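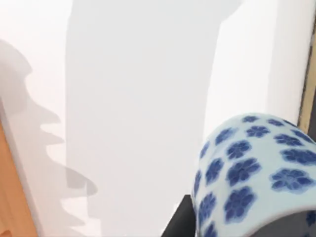 Wrist view, simulated cell, Arkesico open day

ssopacua — Thursday, March 17, 2022
Went to the Daveck demo. All simulation, 9 stations. Black arm, parallel gripper, mixed objects on a white table. 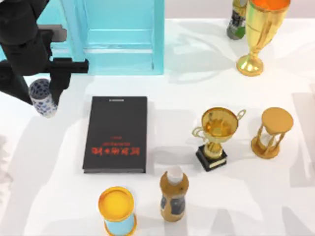

Grasp planning took around 3 seconds per object. They wouldn't give a success rate.

cell407
Then it's a sales video. Rendered shadows don't test friction.

ssopacua
Disagree. It ran live — I picked the objects.
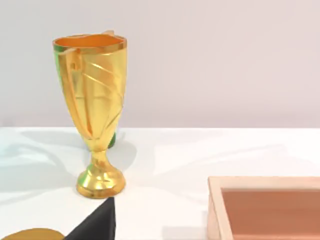
Gold trophy on the table, finger tip at the bottom

mkl_2
Glossy metal is where our depth sensor fails. Did they model that?

ssopacua
Didn't ask. Hardware is due in December.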